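The Long Wait for a Tidy Living Room

Every spring the trade shows fill up with machines that fold a shirt, and every spring the shirt is the same shirt. It comes out of a basket holding four others like it, under good light, on a table bolted to the floor. The audience claps. Then everyone goes home and picks up their own laundry.

I have been hearing since May that this is the year it changes. Vornico, which has spent most of its life selling arms to packaging plants, now has a household division. Jellon, a younger company, says its two-armed machine can straighten a living room. Both have handsome videos. I asked each for numbers, and only Jellon sent any.

The company's own log covers 1,104 attempts at one chore: clear the seat of an upholstered chair, put the loose item where it belongs, set the cushions back. Jellon counts 624 of those as finished. That works out to a little better than half, and "finished" is generous. A cushion on the chair at all is a pass. Face down is a pass. In 186 of the runs marked as finished, a person had reached in at least once.

Vornico's case rests on the shop floor, where it has a better story to tell. At a parts warehouse in Flondham its arms move bins from rack to cart for whole shifts, and they are good at it. The bins are rigid and identical, the racks never move, and nobody leaves a sweater on them. Walk to the far end of the same building, where returned goods come back in torn bags, and the work is done by people. The floor manager there told me a trial on returns lasted 24 days. She did not sound eager for another.

Soft things are the trouble. A pillow has no corner you can count on. Velvet looks like one color from the door and another from the window, and a towel has a new shape every time it is dropped. Add power cords on the tile and a room becomes a harder problem than most factories.
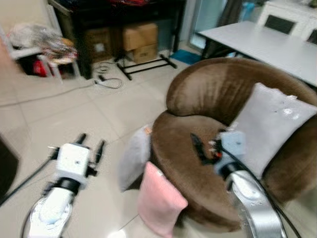 Can a machine tidy an ordinary living room by itself yet?

Some can manage parts of the job, slowly, with a person close by to step in. None that I have seen could be left alone with a whole room and trusted to finish it.

Sithole, a small outfit that rents cleaning machines to hotels, has drawn its own conclusion and dropped arms from its catalog altogether. It will rent you something that scrubs a corridor. It won't promise to make a bed, and its customers seem to have stopped asking.

Jellon expects a home model within two years. It said the same thing two years ago, with a different chair in the video. I would like to see the next log before I see the next video, and I would like someone outside the company to keep it.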